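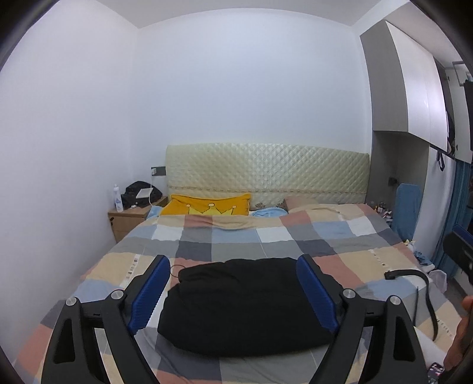

Barasa Hall, pre-show walkthrough, all-ages night, four bands. Did this one on my own between load-in and doors so its short in places. Started upstairs in the band flat, as the headliners were already in it and wanted the heater looked at. Heater fine, guard on, nothing within a metre of it. Beds pushed back from the wall like I asked in September. Black clothes dumped on the check duvet, black cord next to them, so same note as always to touring parties — stage blacks go on the rail in the dressing room, not in the flat, or you'll be hunting for them at changeover. Smoke alarm tested, loud. Window opens fully. OK.

2022-11-14
By Liv Strand

1. FRONT DOORS AND FOYER
Main doors open outward, both leaves — OK
Push bars — left one stiff again. Sprayed it. Works but wants replacing
Capacity sign up, 300 — OK
Clicker at door, zeroed — OK, spare in the till drawer
Merch table clear of exit — NO. Clidska had theirs right across the side door with two crates of records under it. Moved it to the cloakroom wall. They were good about it. Tape on the floor now, please dont peel it up

2. MAIN ROOM
Floor dry, no trip edges — one lifted bit of vinyl near the bar, gaffed down
Exit signs lit — all but the one over the courtyard door. Bulb changed 5pm, lit now
Aisle to courtyard door clear — OK
Barrier feet pinned — OK. Checked by hand, didn't just look
Mirror ball safety chain — OK
Extinguishers in date — OK. Tag on the one by the sound desk has gone missing, the number on the body is 2,456 so match that to the book. The stage left one is 2,704, tag fine
Fire blanket in the bar kitchen — OK

3. STAGE
Stairs, both sides — OK stage right. Stage left bottom tread loose, screwed back down, will need a proper fix before the weekend
White edge tape — patchy at the front, redone
Drum riser locked — wheels were NOT locked at soundcheck. Protora's drummer noticed before I did when the kick started walking. Locked now, wedges in as well
Cables taped or ramped — mostly. The run behind the bass amp was a mess, tidied after Protora finished
Drinks on amps — yes. Removed. Will be back by nine no doubt
Haze — one machine only, alarm panel isolated for zone 3 and the sign is on the panel. WHOEVER LOCKS UP turns it back on. It was left off after the September show until lunch the next day and that can't happen again

4. POWER
Stage distro tested, RCDs trip on the button — OK
Ituvix brought their own four-way for the synths. Cracked casing. Swapped for one of ours, theirs is in the office with a note on it, give it back but tell them to bin it
Heater in green room on its own circuit — OK
Nothing daisy-chained — OK now (see above)

5. SOUND LEVELS
Meter at desk, battery changed — OK
Earplugs at bar and door — bar only had about a handful left. Topped up. Free ones, don't charge for them
Limiter seal unbroken — OK
Ituvix were over at soundcheck, had a word, came down without a fuss. Sounded better for it too, you could hear the singing

6. BACKSTAGE
Green room door closes by itself — slow but yes
Corridor clear — cases stacked two high on the wrong side. Shifted. The right hand wall going toward the loading door is the ONLY place for cases
Loading door not chained — OK
First aid kit — no large dressings, no burn gel. On the list. Spare kit from the office is in the green room for tonight
Toilet backstage — lock sticks. Sign on the door says lift the handle. Someone will still get stuck
Ice — two bags in the freezer

7. STAFF AND BRIEFING
Door crew briefed on exits and on no re-entry after ten — OK
Radios — one dead, charging. Bar and door share untill it's up
Meeting point — car park by the bike racks, told all bands, Barasa Hall bar crew already know
Stage times taped up in four places

STILL OPEN
Left push bar
Stage left tread
Burn gel and dressings
Extinguisher tag
Backstage toilet lock

Good to open, 6.40pm. Re-walk done at 8.15 after the first band, riser still locked, courtyard door clear, merch table had crept over the tape by a foot. Pushed it back.

Last updated: Monday, after close. Alarm zone back on, signed LS.

Related
Load-in times and parking for bands
Stage plan and channel list
Haze and alarm isolation: how to do it
September walkthrough
Band flat house rules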